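Can a Robot Do My Chores Yet?

By the Tornia Kids science page
3/17/23

If you have ever been told to unload the dishwasher right when your favourite show was starting, you have probably wondered why a robot couldn't do it for you. It's a very good question, and grown-up scientists ask it too (some of them while unloading their own dishwashers). The short answer is "a little bit, sometimes, slowly". The long answer is much more fun, so get comfy!

Chore machines have been around for ages. In 1930, plenty of families still washed their clothes by hand in a tub and squeezed them through rollers. Imagine doing that with your footy uniform every week! A washing machine does that job now, and we don't call it a robot because it only does one thing, inside one box, the same way every time.

Then there are the little round vacuums that trundle about under the couch. The one in our office is a Rollavico, and it's quite good at crumbs and quite bad at socks. It can work out where the walls are. It can't pick anything up, though, so if you leave your pyjamas on the floor you still have to move them yourself. Sorry!

Picking things up is where it gets tricky. Put your hand in a bag of mixed toys and find a marble without looking. Easy, right? Your fingers can feel round and square, smooth and bumpy, heavy and light, and your brain sorts it all out before you've finished thinking about it. A robot's hand is called a gripper, and most grippers have only a few fingers, often without much feeling in them at all. So the robot has to look very hard instead, and some robots carry a camera right down at the wrist so they can see what the fingers are up to.

Now let's think about a kitchen job, like sliding a rack out of a small oven. You would open the door, grab the rack and pull. A robot has to break that up into lots of tiny jobs. Where is the door? Where is the rack, and which bit of it can be held? Is there room for a big chunky gripper to fit in beside it? 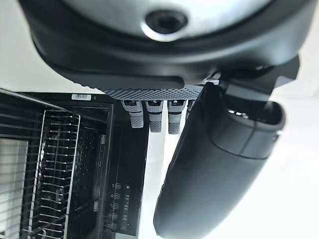 Shiny things make it harder still. Glass and polished metal bounce the light around, and a camera can get muddled about where the real edge is. Thin metal bars are awkward too, as a finger can slip between them or miss them completely. And that's before anybody has asked the robot to choose the right button!

A robot helper called Sultana, at a workshop named Prorel, spent all of last April practising with kitchen things. It tried putting a rack away 146 times and got it right 70 times. You might think that's a pretty poor score, but remember how many goes it took you to learn to tie your shoelaces. Its quickest try took 36 seconds, and you could beat that with a sandwich in your other hand.

Shops and factories are a bit easier for robots, because people can set everything out neatly and keep it that way. A box on a moving belt stays a box. Your kitchen changes every day, with somebody's lunchbox on the bench and a tea towel where the bread used to be.

So for now, the dishwasher is still yours. If you'd like to feel what it's like to be a robot, put on a pair of thick oven mitts, close one eye and try to put the spoons away in the drawer. Ask a grown-up first, and leave the knives out of it!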